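About Vurnus

Vurnus is a small studio for board games and computer games. We began in April with one card game, printed in 359 copies, and all of them were folded and packed by our own hands. Today we are a team of 16 people, and we work on two or three titles at the same time.

Our first computer game, Jorach, is a slow trading game for one to four players. You own a river boat and you must bring your goods to the market before the ice comes. It was made together with the publisher Kováčik, who also takes care of our boxed editions.

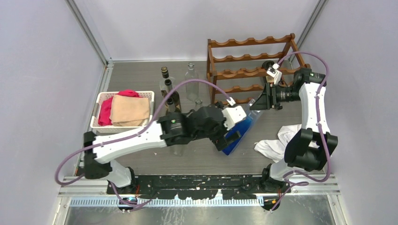 Two arms over the worktable, the left one holding a blue item.

We do not make games with advertising inside, and we do not sell extra levels one by one. When you buy a game from us, you have the complete game. Corrections are free and you can download them from this site – please read the notes before you install, because old saved games are not always accepted.

Our next title is Edden, a game about a village on a hill and the families who live there. The players grow fruit, make wine and argue over the water. We wanted labels which look like they belong in a real cellar, with tall white serif capitals on a brown ground, like the PRIMITIV lettering on the green bottle, and we think the cards are now much easier to read across the table.
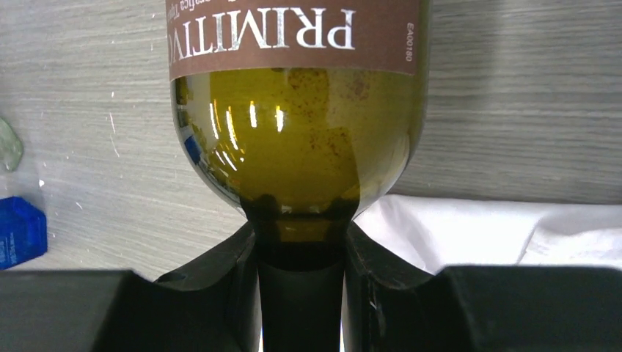 Testing of Edden is open to everybody who is on our mailing list. The list has 2198 members at this moment, and new ones are welcome. The green wine bottle, with its neck down, is close to the bottle token we are drawing for the cellar board, where a turned bottle marks that the wine is already sold. Testers receive the rules by e-mail and send us their remarks in English, Slovak or German.

Page last changed: 23 Oct 2003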